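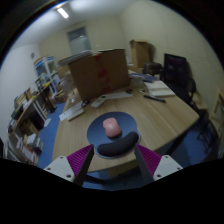 Vavelville: Prevon's site lead on writing rules for hand-held grippers

Friday, March 10, 2023

Prevon has recorded tabletop work with hand-held grippers at its Vavelville office since September. The site lead, who wrote the house rules now also used in Skollesstead, spoke to us about what is in them.

The first version ran to 30 pages. "People read the first two and guessed the rest," she said. The current one is 4 pages, and new operators go through it aloud with a colleague before they record.

Most of it covers ordinary habits. Both fingers must be in view before a take starts. The operator approaches slowly, closes on the object, and holds still for a moment before moving on.
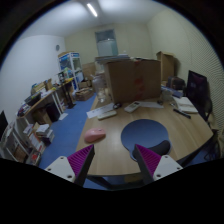 She is strict about not tidying up. "If you clear the desk every time, you end up with a very clean desk and a robot that can't work anywhere else," she said. Papers and boxes stay where they are. Names, addresses and anything medical come off the table, and that check is signed.

Failed grasps are kept and labeled as failed. Under the old rules operators could delete them, and she thinks that did more harm than any other line in the document. "We had 700 takes from one month and hardly a miss in them. I didn't believe it."

Sessions stop at 90 minutes, with a break in the middle. Some operators wanted longer. She said no, after comparing late takes with early ones and finding that the late ones were rushed.

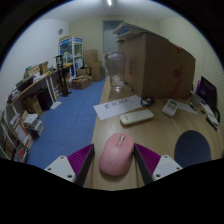
Gripper fingers at a computer mouse on the desk.

The labels go into Testa, the company's review tool, where a second person checks them against the video. The operator can't review their own work. When the two disagree, the take is set aside until they have watched it together.

Asked what she would change next, she mentioned the section on finger pads. It tells operators to replace them when worn, and doesn't say how worn. "I get asked every week," she said. A draft with photos is due to go to Skollesstead for comment.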